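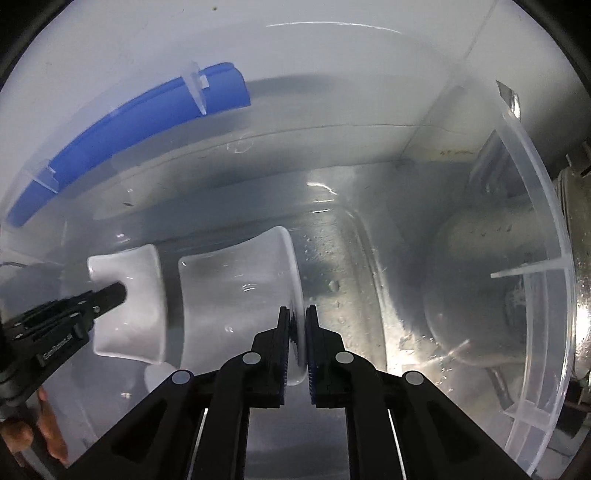

水槽工位，夹爪夹着半透明的弧形件，左边还有一个白的

先说结论：能用，值不值看你们那边的活。我们车间用了一个多月，趁午休写一下，想到哪写到哪。

东西是 Starnach 的手持夹爪套装，Trulville 那边代理发的货，一套3560。我们是做塑料件清洗和检漏的，小厂，弧形件居多，薄，边上滑。以前全靠手伸进水里捞，冬天那个滋味，干过的都懂。

优点先讲。
夹得住。夹爪内侧有蓝色的带纹理的垫子，咬住件的边就行，不用使劲捏。弧形的壳子以前最烦，一捏就跑，现在捏边，稳。
手不泡水了。这条对我们最重要。老师傅手指裂口贴胶布贴了好几年，现在下班手是干的，就冲这个我给加一分。
连杆看着单薄，其实还行，摔过2次没坏。

缺点也不少。
重。头一个星期手腕酸得不行，后来排班改成30分钟一换才好点。说明书里压根没提这事，差评。
从上往下看，水一晃就看不准位置，得等水面平了再下爪，急不得。赶货的时候真想扔了它直接上手。
透明件在水里本来就难认，跟工具没关系，但是工具也没帮上忙。
配件慢。垫子订了一包备用，到现在还没到，问 Trulville 就说在路上了在路上了。

再说说人这边的变化，这个网上评测都不写，我觉得比参数重要。
厂里上自动化是 Lodhi 那个项目带起来的，刚开会讲的时候大家都不吭声，心里想什么都清楚。后来我们班没减人，但是活变了：原来一个人从头捞到尾，现在有人管夹，有人管扶槽看件，节奏得对得上。两个人配合不好比一个人干还慢，这是真的。Hrefna Mikkelsen 带我们班，她一开始定的是每班42个槽，后来发现光盯数不行，件边上全是夹痕，又改成先看合格率。这个改得对，早该改。

年轻的上手快，半天就会。年纪大的几位慢一些，不是学不会，是不信任，总觉得隔着个东西没手感。我也是，头几天老想把袖子撸起来。现在好多了，但是特别薄的件我还是愿意用手，别跟班长说。
还有个没想到的，聊天少了。以前围着水槽边捞边扯闲篇，现在眼睛得盯着爪子，一晚上说不了几句话。有人觉得挺好，清静，我不太习惯。
工资那块暂时没动，计件怎么算还在谈，三月份给说法。我的意思是活变细了单价就该跟着调，不能光看数量。

跟 Flekbridge 那款比过，借隔壁厂的试了一下午。那个轻，开合也顺，但是爪口窄，我们的件夹不正，老是歪。你要是做小件的可以考虑那个，便宜也便宜些。

几个建议，给准备买的：
垫子多订，提前订。
用完冲一遍清水再擦，别直接挂墙上，连杆那几个转轴的地方容易存水。
新人先拿废件练，别一上来就夹成品。
槽边留个人搭手，别让一个人又夹又扶。

打分的话7分吧，满分10。扣在重量和售后上。要是下一版能轻一点，我再来改分。
有问的留言，晚上下了班在回。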